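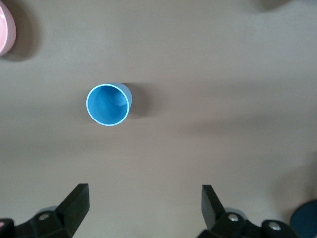 Wornmont Shared Studios, Kitchen Users' Meeting
Minutes, August

Chair: Widad Kanaan
Present: Orik Press (two people, one of them eating), Hondel Upholstery, Nisbet & Daughter, the ground floor bookbinders
Apologies: the potter, whose opinions on cups were sent in writing and are attached to the fridge

The meeting opened at 4:10 p.m., ten minutes having gone to finding the tenth chair, which was in the elevator.

1. Minutes of the last meeting
Accepted, with one correction. Hondel did not "refuse" to clean the microwave. Hondel "deferred."

2. Cups
Most of the hour was spent here. Widad reported that the order has arrived and that the cupboard over the sink can finally be closed, the old mugs having been boxed and put under the stairs. Anyone who wants theirs back should look before the end of the month. The one shaped like a boot has already been claimed, twice.

The new system is a color for each tenant. Light blue is for guests and belongs to no tenant. Orik asked what happens when a tenant uses a guest cup. Widad said that the tenant washes it. Orik asked what happens if the tenant doesn't. There was a silence, and the chair moved on.

Pink went to Nisbet, who had asked for green. Green went to the bookbinders, who had asked for nothing and seemed pleased. Nisbet wishes it recorded that pink is fine.

The potter's note was read aloud. It runs to two sides and is against plastic. The meeting thanked the potter and observed that the last stoneware set, also the potter's, lasted until lunchtime.

Agreed: cups left on the table overnight go in the crate by the door. They will not be washed by whoever gets in first, who is always Hondel.

3. The table
It has been cleared. The press samples, the jar of keys and the upholstery catalogs have gone back upstairs. Widad asked that the table now be used for eating and drinking – a radical position, but it carried. Orik may still lay out posters after 6 p.m. if they are dry. The definition of dry was put off to the next meeting.

4. Money
The kitchen fund stands at $400. A quote for a new dishwasher came in at $1000, and a second, from a man Hondel knows, at $800 without the door. Neither was accepted. Up to $50 was approved for a drying rack and hooks. Nisbet will buy them and keep the receipt this time.

5. Any other business
The bookbinders asked who has been labeling the milk with dates that have not happened yet. No one came forward.
Orik offered to print a sign for the sink. The meeting asked to see the wording first.

Actions
Widad: cup list up on the cupboard door
Nisbet: rack, hooks, receipt
Orik: sign, draft only
Hondel: microwave

Closed at 5:20 p.m. The tenth chair has gone back to Orik.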